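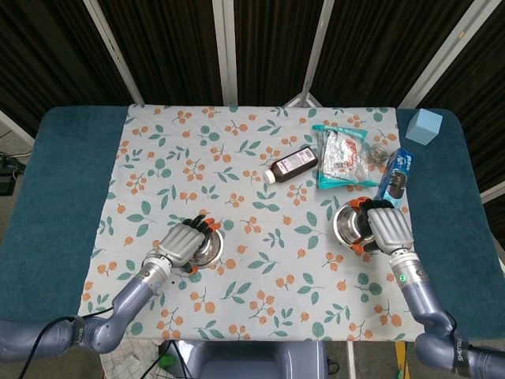
Two Hands, Two Bowls

The shared workshop in Vadville rents bench space by the month, and Bartosz Walczak and Lech Michalski have held theirs since October. Their build, named Hunda, is a two-armed tabletop machine meant for kitchen chores.

Steel bowls are the current problem. The polished surface throws highlights that confuse depth estimates, so Walczak has Hunda close its orange-tipped fingers on the rim and leave the curved wall alone. Each hand takes one bowl. The printed tablecloth stays on during trials -- a plain surface made the vision task too easy.

Michalski writes the control code. His logs list 1,067 grasp attempts, sorted by object and approach angle. Clear items score worst. A glass cup shows the cloth pattern straight through it, and the segmentation step tends to merge the two.

Cable routing took 7 revisions. The wrist code took 18, most of them to stop the two arms from reaching for the same spot. Stacking is next on the list, once the new force limits are loaded.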